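Losarwood Home Board > Small Spaces & Storage
Thread: elastic edge fabric covers, fold or stuff??

pserra_107
ok so I have a whole drawer of these. the stretchy fabric covers you put over bowls, plus shower caps, plus a couple drawstring things that might as well be the same thing. Every time I open the drawer they come up like bread dough. I've tried folding. I've tried rolling. The elastic wins. What do you all do

drawer is 6 inches deep if that matters. kitchen is tiny

jandentgirl
Stuff them in a bag. done. Why fold something that goes back on a bowl in two hours

Wolgate_Mo
Disagree, stuffing is how you lose the small ones. Mine went behind the drawer and I found it in October when I pulled the whole unit out. Fold in half, elastic to the inside, then thirds. Takes ten seconds.

pserra_107
elastic to the inside does nothing for me, pops right back open. what fabric are yours? mine are thin and kind of slippery

Wolgate_Mo
Cotton. Ok that might be the difference.

aicha.ab
Been sorting this exact stuff on the table, snacks in one tray and the cloth things wherever they land

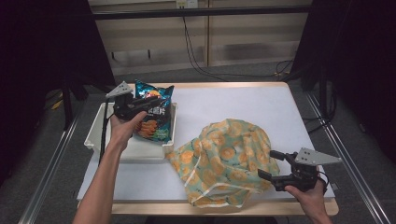 Thin slippery ones don't fold, sorry Mo. I gave up on thirds ages ago. With a print as busy as the orange slices you can't see where the middle is anyway, and the elastic along the bottom edge pulls the whole thing back into a lump the second you let go. So I go by the elastic. Find it, pinch two spots across from each other, lay one on top of the other, and roll toward the elastic side. Not pretty but it stays rolled if you stand it up against somthing. A shallow tray is fine for chips, useless for these, they need walls.

jandentgirl
or. a bag.

aicha.ab
A bag is walls, I'll give you that

pserra_107
ok wait rolling TOWARD the elastic? I've been rolling away from it this whole time

aicha.ab
Toward. Then the elastic ends up on the outside and you can tuck the roll under it. Like socks.

Wolgate_Mo
Socks like that is how you ruin elastic. Mine went baggy in one summer and I quit doing it. Same will happen here, just slower. If it's a cover you actually need to grip a bowl I would not.

aicha.ab
It's a loose tuck, you're not stretching it over a watermelon. Also tried the version with no tuck at all, just smoothing it out and letting it fall into its own folds 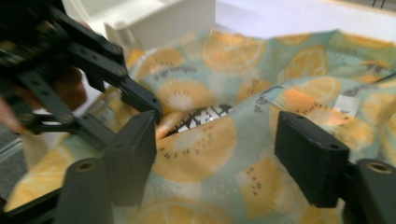 and it's ok for a deep basket but in a 6 inch drawer they creep. You put three in and by dinner they've taken over the spoons. Serra if you do go that way at least put something down the middle of the drawer. Cut up cereal box, whatever.

poduval_kitchen
Cereal box dividers fall over. Shoebox lid on its side, taped at both ends. I have over 200 jar lids and covers in mine (don't ask) and the tape has held

jandentgirl
200!!!

poduval_kitchen
I said dont ask

Wolgate_Mo
Counterpoint to all of this, hang them. One hook inside the cabinet door, loop the elastic on. Zero folding, you see the print, you grab the one you want.

pserra_107
my cabinet doors are glass :( and the landlord is weird about hooks

Wolgate_Mo
Ah. Roll then I guess. Loose. For the record I still think thirds works if you iron them first

jandentgirl
nobody is ironing a bowl cover Mo

Wolgate_Mo
I iron mine.

pserra_107
Update, did the toward-the-elastic roll on the slippery ones, no tuck on the two I use for bowls, tuck on the shower caps. Shoebox lid down the middle. Drawer closes. The drawstring ones are still a mess, strings everywhere, any ideas for those or do I start a new thread

aicha.ab
Wrap the string around the roll twice, end under. new thread for the chips though, I have opinions on trays

Pierina (pserra_107)
lol ok starting it after dinner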